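Forum Droit et Société > Bioéthique et législation > Directives anticipées : le registre doit-il devenir obligatoire ?

Colombe_du_34
Bonsoir à toutes et à tous,
Je me permets d'ouvrir un nouveau fil parce que l'ancien sur la fin de vie a tellement dérivé qu'on ne s'y retrouve plus (et puis je voudrais parler d'une chose bien précise). Vous avez peut-être vu passer la pétition de l'association Salgado, qui demande que chaque personne majeure soit tenue de remplir ses directives anticipées et de les déposer dans un registre unique. Ils en sont à 3 099 signatures. Moi j'ai accompagné ma mère l'hiver dernier, elle n'avait rien écrit, et mes deux frères et moi ne nous sommes pas parlé pendant des semaines. Alors quand j'ai lu le texte, ma première réaction a été de dire oui, mille fois oui ! Et puis en y repensant le soir, je ne sais plus trop. Obliger quelqu'un à écrire comment il veut mourir, c'est quand même quelque chose. Qu'en pensez-vous ?

tilleul_argenté
Bonsoir Colombe, et d'abord toute mon affection pour ce que vous avez traversé. Je suis infirmière retraitée, j'ai passé l'essentiel de ma carrière en médecine interne, et je peux vous dire que les familles qui se déchirent dans le couloir, on en voit. Mais je suis contre l'obligation, et fermement. Aujourd'hui la loi dit que toute personne majeure PEUT rédiger ses directives. Si on remplace ce verbe par DOIT, les gens cocheront des cases pour être débarrassés, comme on signe un contrat de téléphone, et le jour venu on aura devant nous un papier qui ne dit rien de la personne.

Marchebrune
Pas d'accord avec vous, tilleul, même si je comprends le scrupule. Un papier mal rempli se corrige, un papier absent laisse les proches tout seuls. Dans notre petite ville on a tenu une réunion publique en janvier, Duarte Patrício était venu présenter la pétition, et il a bien précisé que la déclaration pourrait se limiter à une phrase : « je ne souhaite pas me prononcer ». L'obligation porterait sur le fait de répondre, on resterait libre du contenu. Présenté comme ça, ça m'a paru assez raisonnable, et pourtant j'étais arrivé plutôt remonté (ma femme peut en témoigner, j'avais préparé une page entière d'objections).

tilleul_argenté
Si on peut répondre qu'on ne répond pas, je vois mal l'intérêt d'obliger. Et que fait-on des gens qui n'envoient rien du tout ? Une amende ? J'ai cherché dans le texte de la pétition et je n'ai pas trouvé une ligne là-dessus.

Marchebrune
Là vous marquez un point, il a été assez vague quand on lui a posé la question.

Plokton
Bonjour, je lis ce forum depuis longtemps sans y écrire, mais le sujet me tient à cœur. Ma sœur vit avec une maladie neurologique et elle a récrit ses directives quatre fois. Quatre ! À chaque étape elle voulait autre chose, et pas toujours dans le sens qu'on imagine : la dernière version demande davantage de soins que la première. Alors le registre, très bien, à condition qu'on puisse le modifier de chez soi, un soir, sans prendre rendez-vous ni justifier quoi que ce soit. Et j'aimerais qu'on parle aussi du respect de la vie dans ces débats. On a vite fait de croire que des directives servent uniquement à demander qu'on arrête tout.

Colombe_du_34
Merci Plokton, votre message m'a beaucoup touchée. C'est un peu ce que je n'arrivais pas à formuler. Maman aurait sans doute voulu qu'on continue encore un peu, elle était têtue comme une mule, et personne ne lui avait posé la question au bon moment.

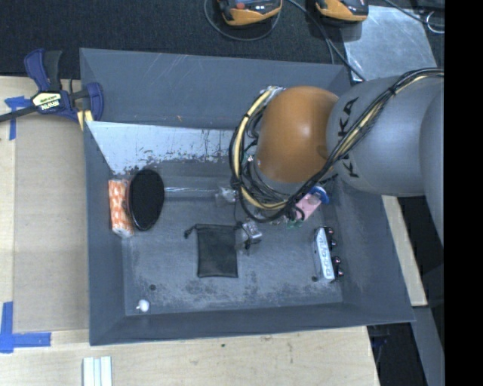
Zunia
Je débarque avec une question toute simple : est-ce que des directives écrites à la main, sur papier libre, sont valables, ou faut-il absolument passer par un formulaire ?

Civetti
Le papier libre suffit, à condition que le document soit daté, signé, et qu'on puisse identifier clairement son auteur (nom, prénom, date et lieu de naissance). Le formulaire officiel est une aide à la rédaction, pratique pour ne rien oublier. Pensez surtout à dire à votre médecin et à vos proches où se trouve la feuille, et gardez-en une copie dans votre espace santé en ligne si vous en avez un.

Zunia
Un grand merci Civetti, c'est limpide. La mienne est dans le tiroir de la cuisine avec les garanties de l'électroménager, je vais peut-être lui trouver une place plus digne.

Civetti
Je vous en prie ! Pour revenir à la question de départ, j'ajoute mon grain de sel de juriste (de formation seulement, j'ai bifurqué depuis). En France, les directives s'imposent en principe au médecin, sauf urgence vitale, le temps d'évaluer la situation, ou lorsqu'elles paraissent manifestement inappropriées ou non conformes à l'état médical. Beaucoup de gens découvrent ces exceptions trop tard et se sentent trahis. Avant de parler d'obligation pour tout le monde, je préférerais qu'on explique correctement ce qui existe déjà, y compris la personne de confiance, qu'on oublie toujours et qui aurait sans doute évité bien des brouilles entre frères et sœurs.

Marchebrune
Je vous rejoins sur la personne de confiance. Mais expliquer, on le fait déjà ! Notre mairie a distribué 1 473 brochures et à la réunion, quand on a demandé qui avait rempli quelque chose, il y a eu trois mains levées, dont celle de l'orateur. À un moment, la pédagogie toute seule montre ses limites.

tilleul_argenté
Une brochure dans la boîte aux lettres entre deux publicités, pardonnez-moi, j'appelle difficilement ça de la pédagogie. Donnez plutôt une vraie consultation longue, remboursée, avec un médecin qui a le temps de poser son stylo et d'écouter. Je l'ai vu faire par un généraliste de mon secteur, il gardait un créneau à 18 h pour ces conversations-là et les patients en sortaient apaisés. Signez-moi une pétition là-dessus et je vous trouve 500 signatures rien que dans mon canton.

Marchebrune
Chiche ! Je signe des deux mains, et je garde quand même l'autre pétition sous le coude. On peut vouloir les deux, non ?

tilleul_argenté
Vous pouvez. Moi je n'en signerai qu'une.

Plokton
Je signerais aussi pour la consultation. Pour ma sœur, c'est l'orthophoniste qui a fini par avoir la vraie discussion avec elle, un peu par hasard, et le médecin n'en a eu connaissance que bien après.

Colombe_du_34
Eh bien, je ne pensais pas que mon petit message irait si loin, merci à tous pour votre délicatesse sur un sujet pareil. J'ai appelé mon frère aîné tout à l'heure et on a convenu de se désigner mutuellement personne de confiance, ce qui, vu notre hiver, tient presque du miracle ! Pour la pétition, je laisse reposer. Tilleul, si vous rédigez quelque chose sur la consultation longue, mettez-le ici, je le ferai circuler dans ma chorale et à la bibliothèque.

tilleul_argenté
Je m'y mets ce week-end, mais soyez indulgents, j'écris comme je parle, c'est-à-dire trop. Civetti, accepteriez-vous de relire la partie juridique ?

Civetti
Avec plaisir, envoyez-moi ça en message privé.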